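Ticket 2215
Product: Moststead control board, Bilta harness
Submitted by: Stoltetti bench repair
Opened: 3 Sep 2023
Status: Resolved, monitoring
Priority: Normal

Summary
Code 2 (lead open) on power-up after the short harness is refitted. Board otherwise boots and runs.

Reported behavior
The control board was returned with an intermittent code 2. It starts normally, completes the self-check, then drops to code 2 when the cable is moved by hand near the plug. Pressing the plug toward the board clears the code. Letting go brings it back, though not every time. Customer had already replaced the harness once and reported no change. The replacement came with the unit, the original did not.

Environment
Board left in its metal frame for all tests. Bench supply, current limit set to 200 mA. Firmware as received, not updated. Log output taken from the Virág service tool, default settings.

Log

Entry 1
Powered up with the harness as received. No code. Moved the cable side to side at the plug, code 2 logged. Cleared by pressing on the plug. Repeated with the same result.

Entry 2
Powered off. Unplugged the harness and checked continuity from plug to far end on each conductor. No open circuits with the cable still, none with the cable flexed. Harness ruled out for now.

Entry 3
Inspected the socket under magnification. Pins straight, no discoloration on the plastic. Some flux residue at the base on the board side. Cleaned with isopropyl alcohol and a soft brush, left to dry. Powered up: code 2 still present on movement, so the residue was not the cause. Leaving the note in because the same residue was reported on an earlier ticket and somebody will ask.

Entry 4
Checked the solder joints on the underside. One joint under the socket has a ring crack, hard to see except with the light low and from the side. Resistance across the joint is near zero at rest and goes open when the socket body is pushed sideways. This matches the symptom. Reflowed that joint with fresh solder, then did the rest of the row — the others looked fair but had the same age and the same load on them.

Entry 5
Board back on the tray, component side up, for refit. The service tool is set to write one line per sample with the plug seated and the cable left slack.

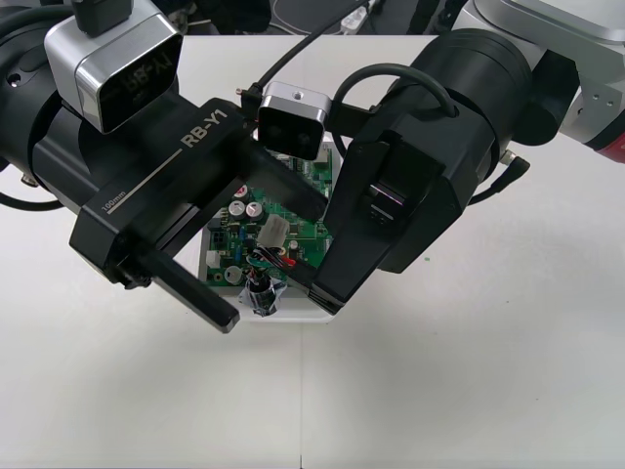

Green board on the white tray.
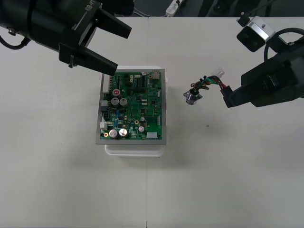

Harness off the board. Red, green, black and yellow wires, small silver part at the lower left end. 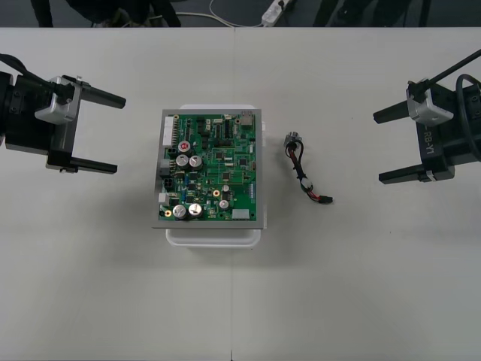

Board in the gray metal frame, short harness to the right of it.
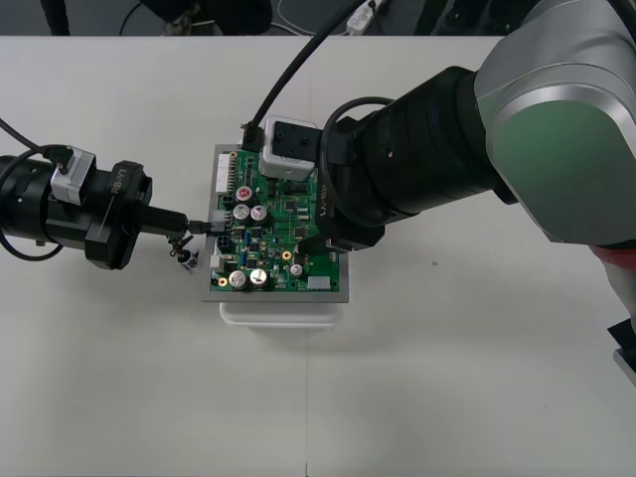

Harness connector at the left edge of the board, white socket.

Can the harness be plugged in while the board is powered?

Power the board off first and wait for the large capacitors to discharge before touching the connector. The lead input is only read properly at startup, so a harness fitted on a live board can log code 2 even when everything is good.

Entry 6
Powered up after refit. No code. Took 600 samples with the cable still, no dropouts. Took the same again while moving the cable at the plug, no dropouts. Pushed the socket body sideways with a plastic tool, no change in the reading.

Entry 7
Left running with the cable slack. Log clean at the end of the shift. Cold start the next morning also clean.

Cause
Cracked solder joint under the harness socket. Likely from repeated plugging with the board unsupported at that edge, or from pulling on the wires instead of the plug. Cannot be confirmed from the board alone.

Fix
Reflow of all joints on the socket. No parts replaced. Harness that came with the unit goes back with it.

Notes for the next person
Do not order a harness on a code 2 until the socket joints have been checked with the board powered off and the socket loaded sideways. A static continuity test will pass.
Support the board from below, close to the socket, when seating the plug. Push on the plug body.
Do not hang the harness by its wires from a seated plug. Lay the far end on the bench.
The Virág tool rounds short dropouts to zero in the summary view. Use the raw log.

Open items
Customer to confirm operation in the full assembly. Ticket will be closed in October if no further code 2 is reported.
Request sent to Moststead for the recommended cable clamp position — the service sheet shows a clamp but gives no distance from the socket. No reply yet.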